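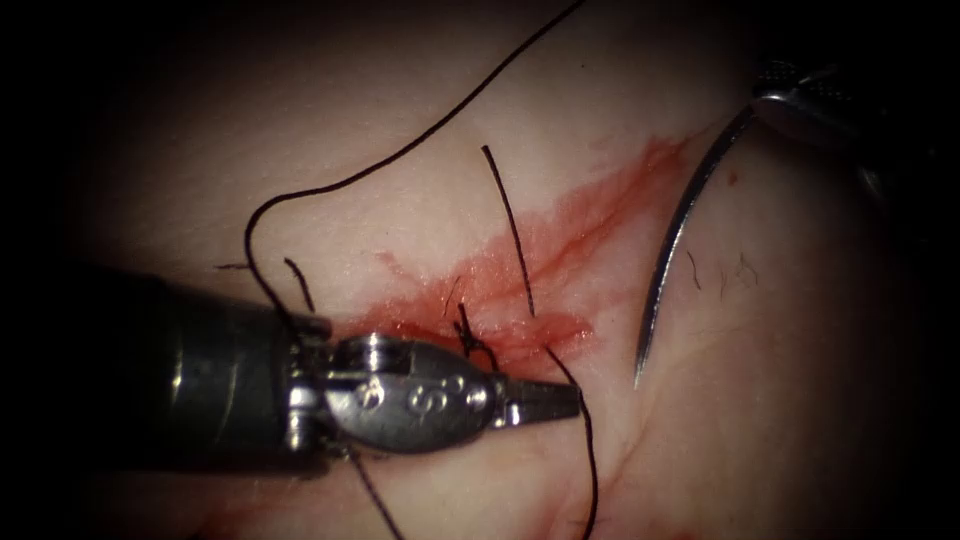

Section 5: Setting up your worm bin

Right, you've got the Orkum out of its box and there are bits all over the kitchen floor. Mine looked just the same! Put the lid to one side, find the two stacking trays, the sump (the deep one with the tap hole) and the little bag with the tap and washers in it, and put the kettle on.

1. Pick your spot first, because a full bin is a horrible thing to shift. I keep mine in the shed, against the house side. A garage, a porch or a shady corner by the back door will all do nicely.

2. Fit the tap. One washer goes inside the sump and the other outside, then you screw the nut on by hand until it stops. Please don't use pliers. I did on my first one and cracked the plastic, and then I had to wait until August for a new sump.

3. Pour in a jug of water and leave it to stand while you drink your tea. If you get a drip at the tap, undo it, straighten the washers and try again.

4. Empty the sump, put it on its legs and sit the first tray on top. It should drop down with a bit of a clunk.

5. Line the tray with one sheet of damp newspaper. Plain pages only, not the shiny supplement.

6. Soak the coir block in a bucket. It swells up far more than you'd think, so use a big bucket (the washing-up bowl was a mistake). Squeeze out handfuls until they feel like a wrung flannel and spread them over the newspaper, 5 cm deep or a touch more.

7. Tip the worms on in one heap and leave them be. They'll take themselves down out of the light. Lid on.

Note: the older Brestari bins have a tap on the side instead of the front, but the washers go on the same way. If you've got one of those, skip step 4, as the legs are already moulded in.

Caution: don't stand the bin in full sun, even for an afternoon. Worms can't cope with heat, and a black plastic box warms up very quickly.

The first fortnight

Go easy! Everyone overfeeds to begin with, me included. Wait 2 days before you give them anything at all, then try a small handful of chopped peelings in one corner and see how they get on with it. Once that's mostly gone, feed the next corner along.

They like: carrot tops, tea leaves, apple cores, crushed eggshell, torn-up egg boxes.
They don't like: onion, citrus, anything salty or oily.
Keep out altogether: meat, fish, cheese.

Caution: if it smells sour, stop feeding and mix in a good lot of torn cardboard. Prop the lid open a crack for a day or so as well.

Note: a few worms up round the lid in the first week is normal. Frøydis Kristiansen, who got me into all this, leaves a lamp on over hers for the first couple of nights and swears by it. I've never bothered.

Leave the second tray in the shed for now. You'll want it once the first is full, and adding it is covered in Section 6, along with draining the sump.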